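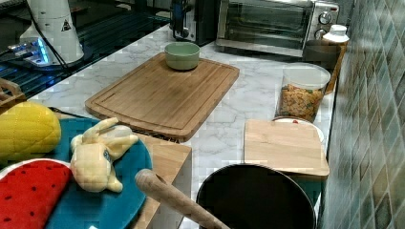
Kitchen counter with toaster oven and mosaic backsplash

Barora: scratch dials on the parish churches of Grandcombe

README and data card, version 3
Maintained by Rawan Aoun. Checked, argued with and in places overruled by Maysoun Abou Jaoude.

What the thing is

Barora is a table of scratch dials on medieval churches in the Grandcombe district. A scratch dial, also called a mass dial, is a small crude sundial cut into the stonework, usually on the south side and usually near the door. Most have a hole in the middle where a peg once went and a few lines running out of it. Some have a full circle. Some look like a bored mason testing his chisel, and those take up most of our evenings.

The table has 800 rows and covers 100 churches. One row is one mark, whether or not we think it was ever a dial. That was Maysoun's rule and I fought it for a whole winter. She was right, and the column called verdict is the price I paid.

The name comes from the house where the first card index was kept. It isn't an acronym and we won't be making it one.

Where the records came from

The oldest part is the Haddad index, a drawer of handwritten cards made by a patient man with a bicycle and a very soft pencil. The cards are good on position and poor on everything else. "Left of door, decent" is a complete entry. Where a card is all we have, the source column says haddad and you should lower your hopes.

The rest is our own fieldwork. We went to each church, walked the outside of it, and measured what we found with a steel rule and a school protractor. Going inside was allowed only after the outside was finished, a rule brought in after Trallby, where the wall painting is so fine that we came home without a single measurement.

Files

dials.csv - the main table, one row per mark
churches.csv - one row per church, with dedication, walling stone and building phases as far as anyone agrees on them
cards.txt - the Haddad cards, typed out with the original spelling
changes.txt - what we changed and who was cross about it

Columns in dials.csv

id: A short code for the church followed by a running letter. Letters are never reused, so gaps are normal. Please stop writing to us about the gaps.

church: Matches the name column in churches.csv.

position: Where the mark is on the building, in words. We use porch, doorway, buttress, nave wall, chancel wall, tower, quoin and loose. Loose covers stones lying in the churchyard or holding a gate open.

facing: The compass direction the stone faces today. A dial facing north tells no time whatever, and nearly always means that the stone was moved in a rebuilding. We have quite a few. They are my favorites.

height: From present ground level to the center hole, in inches. Churchyards rise over the centuries, so a dial at ankle height was probably not made for mice.

diameter: Across the widest part, in inches. Blank if there is no circle and the lines give out at different lengths.

lines: How many radiating lines can be felt or seen. Raking light changes this number a good deal. Where we visited twice and got two answers, we kept the lower one.

hole: yes, no or filled. Filled usually means cement, and a well-meant repair.

verdict: dial, maybe, or no. See below.

source: haddad, field or both.

notes: Free text. Contains opinions.

How the verdicts were reached

Each of us marked the whole list alone, then we compared. If we agreed, that was the verdict. If we didn't, it went down as maybe, and maybe is therefore a large and crowded category. A mark needs a center hole and at least one line below the horizontal to be called a dial. Compass-drawn circles with petals inside them are left as no, however charming, and people who collect those have their own lists. 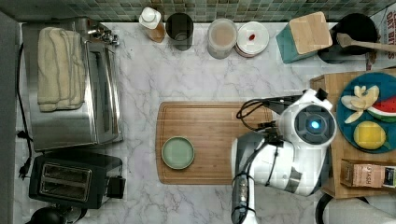 The trouble cases are the porches. A good many Grandcombe porches were added later than the doorways they shelter, which leaves a dial on the doorway in permanent shade. Older writers liked to use this as proof that the dial is earlier than the porch. It often is. It could also have been cut on a stone that came from somewhere else on the building, and at two or three churches we are fairly sure it did. We don't give dates for individual marks in any column, and we would ask you not to work them out from the building phases and then credit us.

Known problems

Soft limestone weathers badly, and the southern half of the district is built of nothing else. Expect undercounting there.

Limewash hides things. Trallby was limewashed on its south side between our visits, and the three rows for the chancel wall now describe something you can't check.

The lines column was felt with fingertips by two people with different fingertips. Mine are apparently optimistic.

Where a card and our own visit disagree about left and right, we assume the card was written facing out from the door. This fixes most of them. It does not fix the tower at Grandcombe itself, which remains a mystery and is flagged in the notes.

10 rows have no height. We forgot the ladder.

What it is good for

Planning a day out, checking whether a mark you've found is already known, and comparing positions across a district. It will do for a map. Counts by facing are sound, apart from the loose stones, which face whichever way the last mower left them.

Please don't use it to say how medieval people told the time in general. It covers one district, it records what survived, and Victorian restorers were thorough with a chisel.

Visiting

Most of the churchyards are open in daylight. Don't chalk the lines, don't wet the stone, and don't put a pencil in the hole to see what time it says. A flashlight held low to one side shows the cuts better than any of these. If the gate at Trallby is tied with string, tie it again behind you. There are sheep.

Corrections

Send the id, what you think is wrong, and a photo taken with the light from one side. A photo taken square-on at noon tells us only that you were there. Maysoun reads everything first and passes on whatever survives. New marks are welcome from any church in churches.csv. Churches over the district line are somebody else's pleasure, and we have been told so in writing.

License and credit

Use it freely, change it if you like, and name Barora as the source. If you quote from the notes column, remember that some of it was written in the rain.

Last edited June 6, 2026. The tower notes are still in a carrier bag and will go into the next version.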